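Home | Visits | Standards notes | Archive | Contact

Visit report: Soller test hall, open day, July 9, 2019

The Soller open day was given over to acceptance rules for small pick-and-place cells. Zelia and Witus each had a stand in the hall, but the useful part was the afternoon session on simulation, run by Viorica Ardeleanu.

Soller's house rule is that no gripping task goes to a physical cell until it has completed 200 runs in simulation. A run counts only if the part, the tray and the arm base are at the positions given in the task sheet. If a position is changed, the count starts again. Contact between the gripper and a tray wall is logged as a fault even when the part is placed correctly.

The task used for the session was a divided tray holding boxes and blocks of different colours, set on a mat on the floor. Ardeleanu drew attention to approach clearance. Where parts are packed side by side, the sheet must state the gap on each side of the fingers, the approach angle and the height at which speed is reduced.
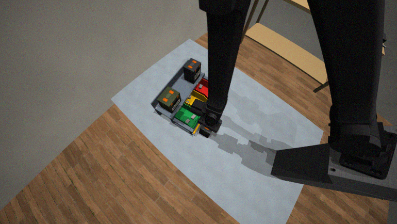
Witus objected that a clearance figure taken from a model is worth little unless the finger wear limit is written next to it, and asked for both to go on the same line of the sheet. Soller agreed to put this in the December revision.

The remaining time went on record keeping. The present sheet has 4 sections and is signed by 2 people, one of whom must not have worked on the task. Fault logs are kept with the model version. I asked whether friction values were checked against real parts. They are, but the interval is not fixed, and I would regard that as a gap.

Handouts were short. The Zelia leaflet repeats the catalogue.

Comments (3)

Chukwu
Does the count restart after a software update? Ours does, and it costs us a week.

pm173
Same line for wear and clearance is sensible. We keep them apart and they drift.

Chukwu
Which revision of the sheet was shown?

Contact | Copyright 2019 | Back to top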